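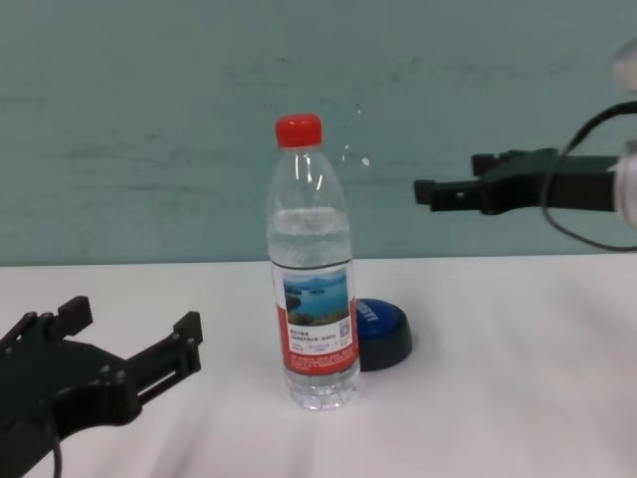 3.2 The reading room as an edition

When Onyekachi Ibrahim began assembling Wutell, she wanted a publication that people would have to sit down with, and we think it is fair to say that she got one. The work is a run of 57 stapled booklets, each made up only of the errata slips she found tucked into secondhand books, reset in a single typeface and left in the order she came across them. Four of the booklets are blank apart from page numbers, which match the pages the missing slips referred to (a detail we both missed on our first visit, and were very happy to catch on our second!).

Corey Gilchrist has written warmly about the piece as a kind of shared library, and we lean on his reading here, although we would put more weight on the printing itself. The booklets were made at the Okon workshop on a duplicator that lays down ink unevenly, so no two copies of the same slip look quite alike. Figure 4 charts the press run, from the 40 trial sheets pulled in May to the final 1000.

We spent a long and pleasant afternoon comparing the copies held at Vollumska with those in the Carrasco collection, and the differences turned out to be larger than the colophon suggests. Section 3.3 takes these up booklet by booklet.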